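News from the Robot Club

The student robot club at Stultthorpe has started its second project of the year, and I was asked to write a few words for the newsletter. My name is Tahsin Fakir and I joined the club in February, so please forgive me if I explain something too simply.

The project is called Drokport. Our arm should learn to handle the things that people keep on a kitchen counter. Last term we worked only with foam blocks, and blocks are very patient. Cups are more difficult. Liv Holmgren, who leads the control group, wants the gripper to hold a plastic cup firmly enough to lift it, but without pressing it out of shape.

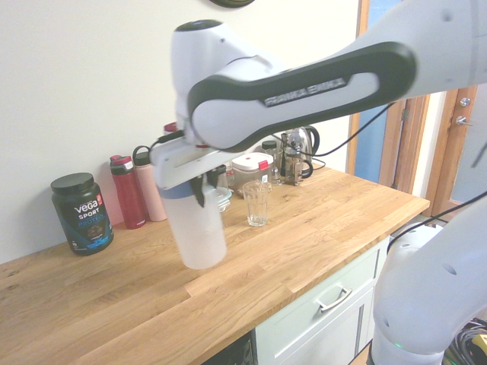 We have recorded 141 runs until now. Each run gets a line in the logbook with the start position, the closing force and a short comment. Matilde Esteves has read all the comments and made a list of the most common problems. The first one on her list is the approach angle – if the fingers come in too low, they push the cup away before they can close. Vidar Solheim has changed the approach so that the arm stops for 2 seconds over the object before it goes down. It makes every run slower, but the logbook became much nicer to read.

The next object is the pitcher. It has a handle on one side, and we discuss a lot whether the arm should use the handle or take the body. Stellan Lunde is for the handle. I am for the body, but I have lost this discussion, so we will try the handle first.
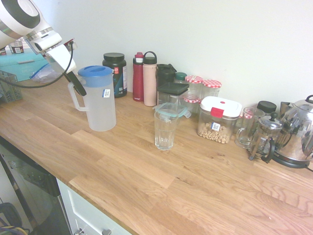 The arm beside the pitcher on our kitchen counter.

In the coming weeks we will prepare the demonstration for the Dahlgren open evening. The program will take about 30 minutes with questions. The club has now 11 members, and new students are welcome also if they never wrote a program before. We need people who like to keep good notes. If you want to join, please write to Liv or come to the club room at five in the afternoon, when most of us are there. The logbook lies next to the door and everybody may read it.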